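Domside demonstration collection: progress report to Fetbridge
Prepared by Parveen Hayat, Tue 25 March

Where we stand

The plan called for 4000 accepted demonstrations by the end of this period. We have 3753. I would not read too much into the gap, which we can close at the present pace, and I would not read too much into the total either. A demonstration is accepted when the tracking holds from start to finish and the reviewer sees no obvious fault. Neither test tells us whether the example will teach the model anything.

Quality review

Danish Kazmi and Kulsoom Bhutto each went through the same 175 demonstrations without seeing the other's marks. They agreed well on dropped objects and lost tracking. They agreed poorly on hesitation: Danish rejects a grasp that pauses near the object, Kulsoom keeps it. The written guide supports both of them. Ghazala Lodhi is rewriting that section, and until it is done I would treat our acceptance rate as soft.

First training run

Panilby trained on the set as it stood at the end of last month. The results on objects from our own tables were good. I put little weight on this. The test used the same room, the same operators and mostly the same objects, so a model that had simply memorized our tables could score well. We have asked for a second test at the Ghauri site, with objects we did not pick.

Plants and two-gripper work

Artificial plants were added at your request. Leaves are a fair challenge – they bend, they hide the fingers, and no two grasps look quite alike.

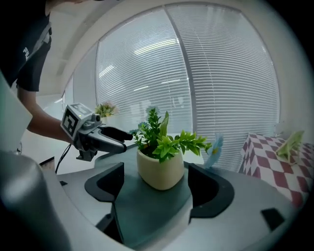
My worry is about variety. Operators settle into habits quickly, and after a few sessions the approach angles begin to repeat. Gediminas Strazds has proposed changing the layout between takes and swapping operators more often. Both will slow us down, and I think we should accept that. A smaller set with more spread in it would be worth more to me than the full target reached on schedule.

Requests

We ask for 2 things: approval to count varied layouts separately from repeats, and a decision on the Ghauri test before August. Without the second, I can report progress on collection but make no claim about learning.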